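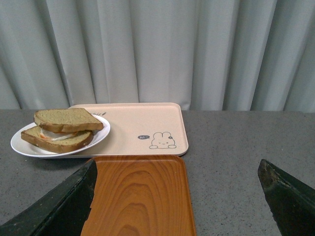 Progress report to the Tindham Makers' Fund
Project: serving arm, shared workshop at Sudley
Prepared by Holger Söderlund
5 Apr 2023

Dear Morena Serra,

I am writing this second report for the period since February, as it was agreed in our grant letter. I will describe the state of the arm, the money, and the points where I would like to have your opinion.

The arm is now fixed to the bench and has run in its final position for 7 weeks. The base plate was made again from thicker steel, because the first one was bending a little when the arm reached far out. After this change the tip returns to the same place well enough for plates and trays, and I have stopped adjusting it every evening.

The gripper is the part which took most of our time. We use two wide fingers which become narrow towards the tip. I had first made them too soft, and they twisted when they held a plate by its rim. The present pair is stiffer. The tip of one finger is already worn on the edge and shows lighter marks, so I will print a spare set before the open evening. The small camera sits at the wrist and looks forward between the fingers. This was a good decision, although the fingers hide part of what is directly in front of them, and the software must remember what it saw before.

For the practice task we keep to a simple table: a plate with a sandwich, a pink tray with a rabbit on it, and a second tray with a wood-grain pattern. The arm should learn to move the plate from one place to another without losing the bread. The two trays were chosen on purpose. The pink one is pale and easy for the camera to find. The wood-grain one is more difficult, as its curved dark lines give the edge detector many false edges, and where the surface shines the rim can get lost completely. I am solving this with a longer exposure and a lamp placed more to the side - it is better, but I do not call it finished.

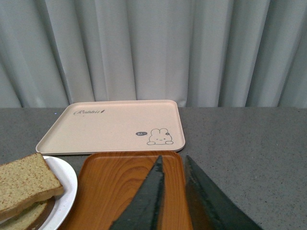
Morena Serra has asked whether the plate could simply be fastened to a tray, so that the arm would have only one object to carry, and whether this would bring the open evening nearer. I have thought about it seriously. It would save time, but the members who may use the arm later, for example those with weak hands, will have loose plates at home. I would therefore like to keep the plate free and accept the slower progress. If the fund prefers the other way, please tell me before I order the spare parts.

The money. From the grant we have spent 1,591 pounds. The largest part went to the motors from Tedesco, then the steel and the wrist camera. The control board from Vustonow was cheaper than in my plan, and I would like to use the difference for a second power supply. The receipts are in the folder which I sent with the first report.

What is still open:
The emergency stop must be moved to the front of the bench. It works, but a visitor would have to lean past the arm to reach it.
The cable at the wrist rubs on the second joint and needs a longer loop.
The written instructions exist only in my own notes and have to be put in order for other members.

We have planned 6 more workshop evenings before the open evening, and I expect some 20 visitors. I will send the proposed date as soon as the hall at Tindham has answered me.

With kind regards,
Holger Söderlund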